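Woo-jin Woo wrote:
> Gun-woo, the Mendbridge note says rim grasps are labelled by
> hand. Does the label come before or after the width filter? And
> is a soft rim treated the same as a hard one?

Before the filter. Labels go on the raw episodes, then the Guvik script drops any clip where the finger width signal has a gap. We kept 600 episodes from the table-setting set and lost 56 to the filter, nearly all of them two-handed.

Your second question needs splitting by phase.

1. Approach. Fingers open, both grippers near the dish. The label starts when the two grippers are close enough for one to hide part of the target from the other. A wide plate is the usual case.

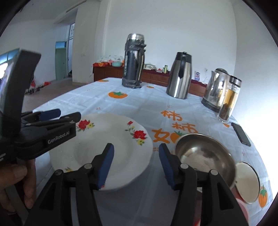
2. Closure. The label changes once both pads meet the rim. For hard dishes the width settles at once and the threshold is easy to set. A folding silicone bowl gives under load, so the width keeps drifting and a fixed threshold fires late. 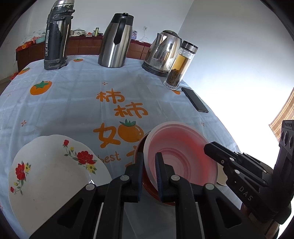
Gil-soo Ha tried using the slope of the width signal in place of its value. That brought the soft-rim labels to within 2 frames of the hand labels on the held-out clips – good enough for training, too coarse for timing studies. Hard rims were unchanged.

I have not tested the slope rule on the Taheri recordings. If you run it there, keep the smoothing window at its default and send me the episodes that disagree.

Gun-woo Seol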